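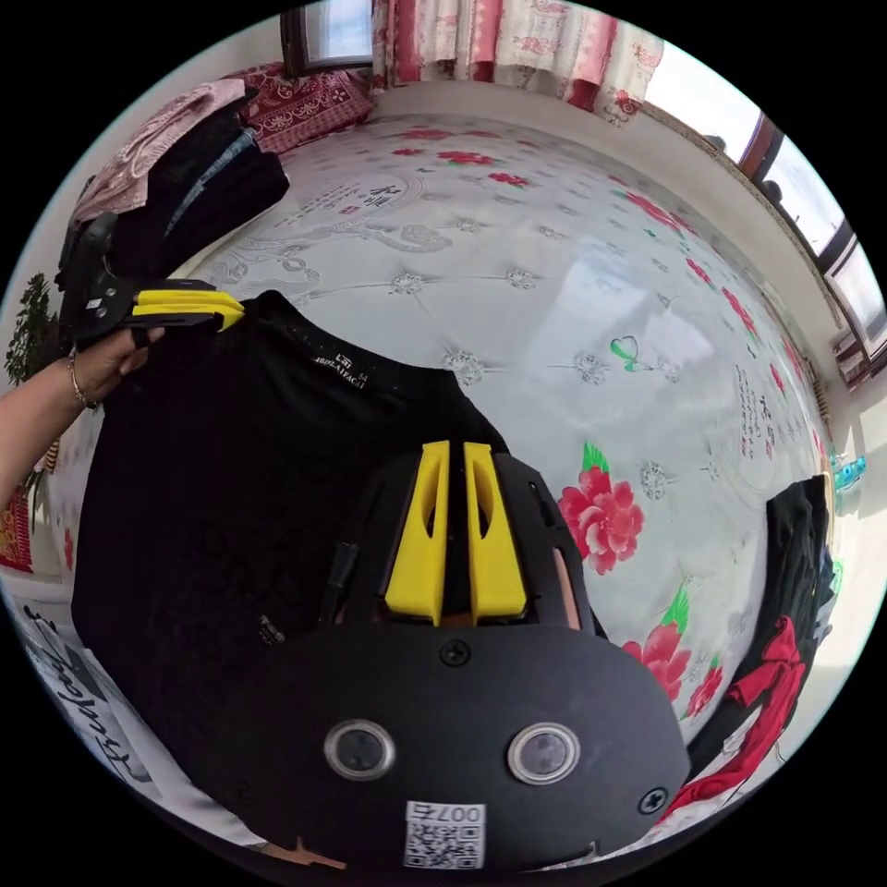

A black tee on a floral quilted bedspread.

Rafia Ghauri has 23 T-shirts and she can tell you which ones she hates. We caught her between shifts, phone on speaker, kettle going. She runs a small mending and alterations counter called Selus, and since June she's also been teaching an evening class on making cheap clothes last. Eighteen months in the same black tee, that sort of thing.

"People think it's the wearing that kills a shirt," she says. "It's the laundry. Nearly always the laundry."

So what are we all doing wrong? Too hot, for a start. Too much soap. And the dryer.

"I'm not going to tell anyone to give up the dryer, I have two kids. But look in the lint trap. That gray fluff is your shirt. You're throwing your shirt away a handful at a time."

Her own routine is short. Darks inside out, cold water, half the detergent it says on the bottle. Out of the drum as soon as it stops. Collars get pulled back into shape while the cloth is damp, then everything goes flat or over a rail, never pegged at the shoulders.

"Those little shoulder bumps! I see them on people at the bus stop and I want to go over and fix them."

Does she? "Once. She was very nice about it."

She grew up over her uncle's dry cleaners, pressing shirts after school, and swore she'd never touch an iron again. Then came an office job at Biltel, a delivery depot, which she left after four years. She opened the counter with a secondhand Skamo machine that cost her $315 and that she still uses. It skips on stretch fabric. She knows, she has a needle for that.

Most of what comes over the counter is small stuff. Hems, underarm seams, a popped neckline. Last year the shop took in 3,398 items, she keeps a tally in a school notebook, and she reckons a good half could of been done at home with a needle and ten quiet minutes.

Isn't that bad for business? Long pause. Kettle clicks off.

"Maybe. But the people who learn to do a hem come back with the coat they were scared to touch. I like coats."

Jirayu Meesuk took the first class and now helps teach it. He got on the line for a few minutes while Rafia dealt with a customer. He'd come in, he says, with one goal, which was to stop his black shirts going brown.

"Turns out I was washing them at 140 degrees with a ton of powder. Rafia made this noise. Like a cat."

And now?

"Cold. Everything cold. And I fold the good ones, I don't hang them. My hangers were awful anyway, they were the wire ones."

He's less strict than she is. Thinks fabric softener is OK now and then. Rafia, back on the line, does not. "It coats the fibers. Your gym shirt stops soaking anything up and then you wonder why it smells." They've argued about this in front of students, apparently teh best-attended part of the evening.

On buying, she's blunt. Hold the fabric up to a window. Tug the side seam. Check the hem is straight before you look at the price. She's had $80 shirts twist after three washes and supermarket ones go for years.

"The label tells you the fiber, it doesn't tell you if anyone cared."

Next round of classes starts 29th August in the upstairs room at Barros, the fabric store two doors down. Bring one thing you've given up on. Beginners fine, left-handers fine, thread is provided but bring your own scissors if you have decent ones.

She had to go then. Someone at the counter with a zipper.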